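Golter Learning Pages
Robots at Work: What You Will Learn on Your Visit to Renadel
For readers in grades 3 to 5
Updated 11/28/25

Every October, the Renadel workshop opens its doors to school groups. Children come with their teachers to watch robots do everyday jobs and to talk with the people who work with them. This page explains what you will find there. You may read it before your visit, or afterward if you would like to remember what you learned.

What is a robot?

A robot is a machine that can sense something about the world and then move in response. Some robots roll across floors. Some stay in one place and have an arm that bends, a little like yours does at the shoulder, the elbow and the wrist. At Renadel you will meet the second kind.

The arm used in the demonstrations is called Gera. The staff chose the name because it is short and easy to call across a room. Gera does not know its own name. It has no ears, and it follows instructions written by people in a computer language. These instructions are called a program.

How does a robot hold things?

Look at your own hand. You have four fingers and a thumb, and you can feel when something is soft, heavy or slippery. Many robots make do with far less. At the end of the arm there is often a tool called a gripper. The simplest grippers have two fingers that open and close, much like the tongs used to serve salad.

The inside of each finger matters a great deal. If it were perfectly smooth, cloth could slide out. Small ridges help the fingers hold on, in the same way that the bottoms of your sneakers help you stay upright on a wet path.

Why is cloth so difficult?

Pick up a wooden block and it keeps its shape. Now pick up a sock. It bends, droops and folds over itself, and it will look a little different each time you lift it. For a person this is no trouble at all. For a robot it is one of the hardest jobs there is, and engineers in many countries are working on it.

A robot usually cannot take hold of a whole cloth at once. It pinches one small fold and lifts, and the rest of the cloth follows. The program must choose a good place to pinch. Too close to the edge, and the cloth may slip away. Too much in one bite, and the cloth may come up in a lump.

The gripper has black fingers with a strip of fine teeth where they meet. Only the tips are holding the cloth, by a little bunch of tan fabric in a coarse weave, and the fuzzy orange-tan part stretches up and away from them. The cloth looks blurry, while the pinched fold is sharp enough to show its threads.

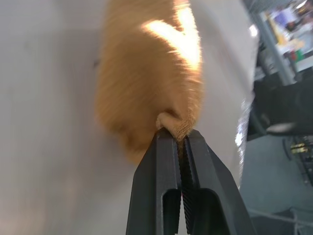

How does a robot learn?

Practice is important for robots, just as it is for people learning the piano. Before the first open day, Gera's team recorded 2386 tries at picking up different cloths. Some of the tries went well and some did not. Both kinds are useful, as a computer can compare them and look for patterns.

"Children often ask me whether the robot gets bored," says Emlyn Edwards, who leads the demonstrations. "It does not. I sometimes do, and then I go and have a cup of tea."

Where does the robot look?

A camera can be placed near the gripper, at the robot's wrist. From there it sees what the fingers are about to touch. Try this at home: close one eye, hold your hand in front of your face and look past your fingertips at a towel. A wrist camera has a view something like that.

Rules for visitors

Stay behind the yellow line at all times.
Keep your hands at your sides when the arm is moving.
Raise your hand if you have a question.
Leave bags and coats in the Hughes Room.

A robot arm can move suddenly – even when it has been still for several minutes. A member of staff will stand beside the stop button throughout each demonstration.

Words to know

Arm: the part of a robot that reaches and bends.
Gripper: the tool at the end of the arm that holds objects.
Program: a list of instructions for a computer.
Sensor: a part that measures something, such as light or pressure.

For teachers

The workshop can welcome 200 pupils over the course of the open days. Places are arranged by Sioned Gittins, the schools officer, who will send a booking form and a seating plan on request. Please tell her in advance if any child in your group uses a wheelchair or is troubled by sudden noise – a quieter session can be arranged.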